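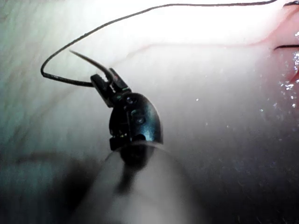

Does the robot do any of the operating on its own?

The surgeon does all of it, sitting at a console a few steps from the table, and the instruments move when the surgeon's hands move and stop when they stop.

That was the first thing most visitors to the open day at Lakstead wanted to know, and the surgeon who spent the day at the console was happy to go over it as many times as it took. "I must have said it a hundred times before lunch," she told me when we finally sat down with coffee in the corridor of the Todorova wing. "And I don't mind a bit! If somebody was going to operate on my mother with one of these, it's the first thing I'd ask too."

The hospital had 877 people through the doors, which is a lot for Sitgate on a Thursday, and the line for the practice console went down the hall and past the vending machines. Everyone got a few minutes with their forehead against the viewer, moving rubber rings from one peg to another. The youngest I saw was standing on a step stool and did very nicely. I dropped both of mine.

Suturing was the part I most wanted to hear about, and she warmed to it right away. The needle is curved, she explained, and it has to be turned through the tissue along its own curve, so the wrist of the instrument matters more than almost anything else. "With the older straight instruments you're working through a small hole with something like a long chopstick," she said. "You can do beautiful work that way, and plenty of my colleagues do, but your elbow ends up by your ear. With this one I turn my hand and the little wrist turns with it."

What she had to get used to was the touch, or the lack of it. On the system she trained on, she can't feel how hard she is pulling on a thread, so she has learned to watch it. "You look at the slack going out of the loop, and you look at what the tissue is doing around it. The first months I broke a fair few sutures in the practice room. Black thread everywhere – I was finding bits of it on my sweater."

New surgeons at Lakstead put in 125 hours on the simulator and the practice models before they sit down at the console for a patient, and even then somebody experienced sits at a second console beside them. She thinks that's a sensible number, though she'd like more of those hours spent on knots and fewer on the rings and pegs. She also wishes visitors would spend more time with the nurses who stand at the patient's side, changing instruments and keeping an eye on the arms. "They have the whole room in view. I've got my face in a box."

I asked if she ever misses having her hands right there at the table. She took a while over that one, stirring a coffee that had surely gone cold. "Sometimes, at the end of a long case. Then I stand up and my back doesn't hurt, and I get over it."

The practice console goes over to the Kurinley clinic in June for their own open day, with 14 places still free for the evening session. Sign up at the front desk in Sitgate, and bring your reading glasses if you use them.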